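Workshop notebook, Thursday, started 7:40 in the evening

The kettle is on and I finally have the bench to myself, so I'll try to get the bookbinding down before I forget it. I promised Joris I would write properly this time and not leave him another page that just says "glue bad, redo." He was very patient about that page.

The job is still the Malleck ledger, the big parish account book that came in with its spine hanging by two cords. 645 leaves by my collation, and I did the collation twice, with a sandwich in between. The paper is in lovely shape, thick and a little furry at the edges, and it takes repair tissue like it was born for it. The sewing is another matter. Somebody resewed the first third in a heavy waxed thread, far too fat for the paper, and so the spine swells at the front and goes thin at the back. Seen from the tail end it looks like a wedge of cheese. I have been calling it the cheese all week and now Cherry Mae does too.

Today I took the old spine lining off. I used wheat paste as a poultice, brushed on thick, covered with plastic film, and left it alone while I answered mail. At twenty minutes the glue was still hard as toffee. At forty it had gone soft and came away with the bone spatula in long brown curls, very satisfying, and I admit I slowed down to enjoy it. Three sections near the middle had a second layer underneath, darker, with a smell of old stables, and those needed another round. I stopped there. The spine folds were getting damp and I would sooner lose an evening than a fold.
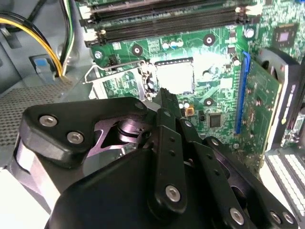 Sewing frame next. Cherry Mae thinks we should go back to raised cords, the way the book was first made, and I have come around to her view after arguing for tapes since Monday's coffee (sorry, Cherry Mae, you were right and you were nice about it). The old sewing holes are sound except in the first third, where the fat thread has torn them into slots. We'll guard those folds with a light Japanese tissue and pierce fresh through the tissue at the same stations. I want to get the order of work straight in my own head, because I always rush this part. It should go the way it goes in an open computer, where the load plate and its lever stand up out of the way while the socket is still empty, everything held back and the seat bare before a part goes near it. So the cords get strung and tensioned first, then the kettle stitches marked, and only then does the first section come to the frame.

Thread: I tried the Guimarães linen, the thinner one, on a dummy of scrap sections. It's a beautiful thread, soft and even, but it wants a good deal of wax or it frays by the fourth section. The swell on the dummy came out just about where I'd like it. Joris, if you are reading this before Saturday, please don't tidy the dummy away. It is the ugly lump under the brick, and I need to measure it again once it has had a proper rest.

Oh, and the tissue order. I asked for 100 sheets and the slip says 100, but they sent the cream and not the white. I held a piece against the ledger by the window and I like the cream better, so I'm keeping it.

Still to do: second poultice on the dark patch, guards on the first third, ask Joris where the small brass keys for the frame have gone. Paste is in the fridge in the blue tub, made fresh this afternoon, good for a few days. Please don't put it behind the milk again.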